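Prendano Two-Slot Toaster, Black: Review

Posted May 27, 2026

Category: Small appliances
Rating: 3.5 out of 5

The Prendano is a basic two-slot toaster in a black body with silver grills over the slots. It replaced a four-slot unit that took up too much bench space next to the toaster oven. I have been using it daily since February, mostly for sliced sandwich bread, with some bagels and frozen waffles.

Power and controls

The rating plate gives 700 watts. That is low for a two-slot toaster and it shows in the timing. A medium setting on white bread takes longer than the old unit did, and frozen waffles need a second cycle at a low setting. The browning dial has 6 positions with no detents between them, so a setting of three and a half is possible and repeatable if you mark the dial. Mine has a pencil line on it.

The cancel button works at once. The defrost button adds time to the cycle but does not change the element output, as far as I can tell from watching the elements. There is no separate bagel mode. Both sides of both slots are heated whenever the lever is down.

Evenness

Tested with the same brand of white sandwich bread, one loaf, both slots loaded. On the first cycle from cold, the outward faces were one shade lighter than the inward faces. On the second and third cycles the difference was hard to see. The bottom edge of each slice is always a little paler than the top, in a strip narrower than a finger. Rye and other dense breads came out drier than I like at any setting that gave proper colour, which I put down to the low wattage and the longer time under heat.

A single slice can go in either slot. The left one browns slightly faster.
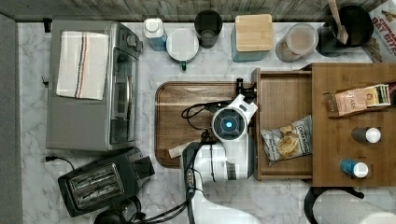 Slot width is adequate for a halved bagel, provided the bagel is not an oversized bakery one. Thick-cut raisin bread fits but catches on the guide wires when the lever comes up. The lift is short. Small items such as English muffins stay below the grill line and have to be raised by pushing the lever past its rest position, and the lever has very little travel left for that.

Footprint and cord

The body is compact enough to share a bench with a toaster oven and still leave space for a cutting board. It weighs little and tends to turn on a smooth stone surface when the lever is pressed with one hand. The feet are hard plastic. I stuck Cuvau silicone dots over them, which cured most of the movement.

The cord is black, fairly stiff, and exits low on the body. There is no cord wrap underneath. If your outlet is close by, the slack has to go somewhere, and the cord does not hold a tight coil. A simple clip would have fixed this at almost no cost.

Cleaning

The crumb tray slides out from the rear and has a shallow lip. It catches most of what falls, but seeds get past the front edge and collect in the base. After 15 weeks I turned the toaster over and got a fair spoonful out. The grills wipe clean with a damp cloth once cool. The black finish shows flour dust but not fingerprints.

Compared with others

The Droraslow two-slot is faster and has a higher lift, but the body is longer and the dial is vague at the low end. The Boiko has a proper bagel mode and a cord wrap. It also costs a good deal more, and its lever felt loose in the store.

Pros: compact body, consistent after the first cycle, dial can be set between marks.

Cons: slow, short lift, no cord storage, hard feet, tray misses seeds.

Suitable for one or two people who eat ordinary sliced bread. Households that toast bagels most mornings should look at the Boiko first.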